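How Do Archaeologists Know How Old Things Are?

by Kevin Condori 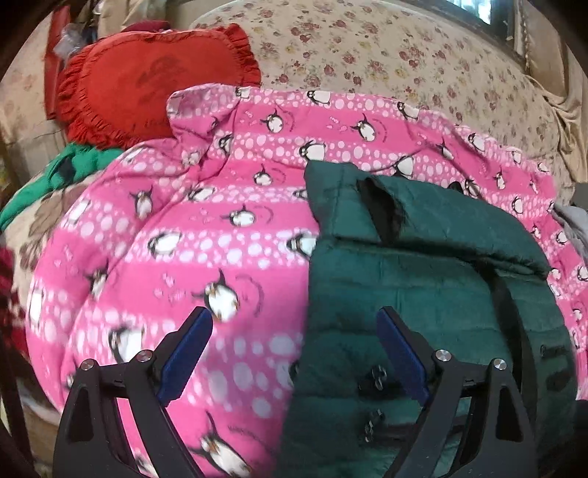
Old things are rude. They almost never come with a date on them, and when they do, somebody may have scratched it on later to fool a buyer. So people who dig for a living have had to find other ways to work out how old a pot or a wall is. The first way needs no machines at all. Think of a bed with a pile on it, say a pink fleece blanket with penguins and polka dots, and a green jacket. If you know which one is underneath, you know which one was put down first. A hillside works the same way, with more mud and fewer penguins. The deeper layers were usually laid down before the ones on top.

I said "usually." Rabbits dig holes. So do people burying treasure, planting trees or getting rid of the trash. A coin from last week can fall down a rabbit hole and land next to a very surprised cooking pot. Archaeologists look carefully at the color of the soil to spot old holes that have filled up again.

Layers tell you what came first, but they can't give you a year. For that, you need a clue with a clock inside it.

Wood is a good one. Many trees grow one new ring every year, wide in a good year and thin in a bad one. Over a long time this makes a pattern, a bit like the stripes on a bar code. If the pattern in an old roof beam matches a pattern that has already been dated, you can find the year of its last ring. If the bark is still there, that's when the tree stopped growing, probably with an ax in it.

Then there is carbon. Everything alive takes in a tiny amount of a special kind called carbon-14. When a plant or animal dies, it stops taking in more, and what it has slowly fades away. Scientists measure what's left in a bone, a seed or a bit of charcoal. It doesn't work on stone, which was never alive, however bored it looks.

The answer comes as a range of years, with a plus-or-minus sign in the middle. My friend Rocío Lozano works in a lab and gets very cross when people leave that part out. If a seed might be 60 years older or younger than the number on the page, she wants you to know it.

What about pots? Pots go in and out of fashion, just like sneakers. Once you know when a certain handle was popular, you can make a good guess about the layer it turns up in - unless somebody kept Grandma's favorite jug, and somebody always does.

Words to know

Layer: a band of soil with other bands above or below it.

Charcoal: what is left of wood after it has been partly burned.

Range: all the years between the earliest likely answer and the latest.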